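Folding shirts on the bed, how do you get the sleeves flat??
Laundry & Linens board, 46 replies, showing last few

clokatberg36
blue-gray one from tonight's pile, still fighting me. creases run right across the middle no matter what
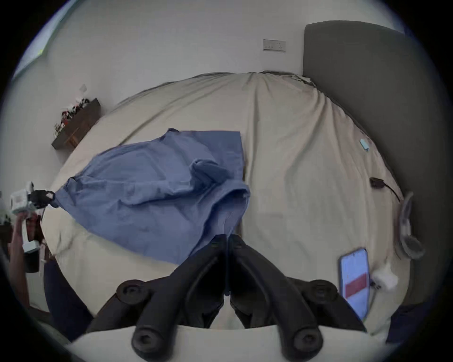

Replies

Tiseo_m
Bed's too soft. Anything you press just sinks in. Use a table.

trovora
disagree, bed is fine, I do all mine there. Pull the sheet tight first tho. Loose sheet = everything slides around with it. And spread the whole thing out before you fold anything, that thick fold sticking up will end up as a lump in the drawer

clokatberg36
table is 36 inches, no room. tried the sheet thing just now, bit better

Clementina Rebelo
Button it first! Even just the top one. Then pick it up by the shoulders, one good shake, lay it face down. Sleeves in last. Been doing it like that since July and my stack finaly stays up.

Tiseo_m
buttoning every shirt, who has time. Shake and hang. Done.

Clementina Rebelo
One button. Takes a second.

trovora
hanging is ok if you have closet space, I dont. also those long creases wont come out by hand, quick pass with the iron or live with them

manalastas2837
live with them. its going under a sweater anyway

clokatberg36
lol ok. one button + tight sheet, doing the rest of the pile tomorow

Last post 2025-01-19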